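The Case Against the Very Smart Window

We got three quotes for new windows in January, and I have been crabby ever since. The house has 140 square feet of glass, most of it original, all of it drafty. I wanted windows. What I was offered was a lifestyle.

Remard pitched me panes that tint themselves from an app. Lonix had a sash that texts you when it's open, a thing I have always learned by being cold. The lowest of the bids came to $3953 for the front room alone, and the salesman said it the way you'd mention the weather.

My view is old-fashioned. A window should open, close, and keep the rain on the neighbor's side. Most of the money is in the fit -- the flashing, the shimming, the foam in the gap -- and those never make the brochure. 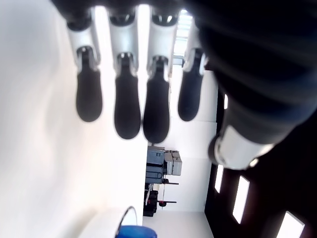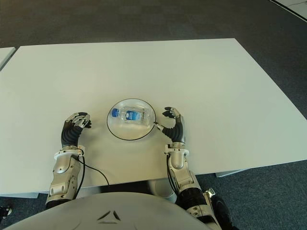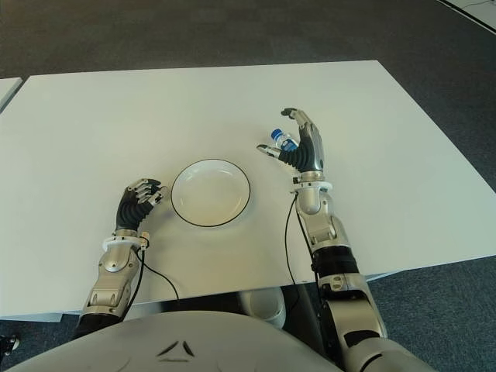
Oyewole, reading a draft of this, objected that I was being unfair to triple glazing, that a north bedroom with 2 good new units had cut the noise from the street to almost nothing, and that some of us would pay plenty for a night's sleep.

Fine. I'll give up the bedroom. I have slept beside a rattling sash for years and may not be thinking clearly. But triple glazing is still glass in a frame, and it asks for no password. Put it in where the trucks go by, caulk the rest, and hang a heavy curtain in the hall.

As for the front room, I have asked Rona for a plain double-hung, white, with a latch. They are checking whether they still make one.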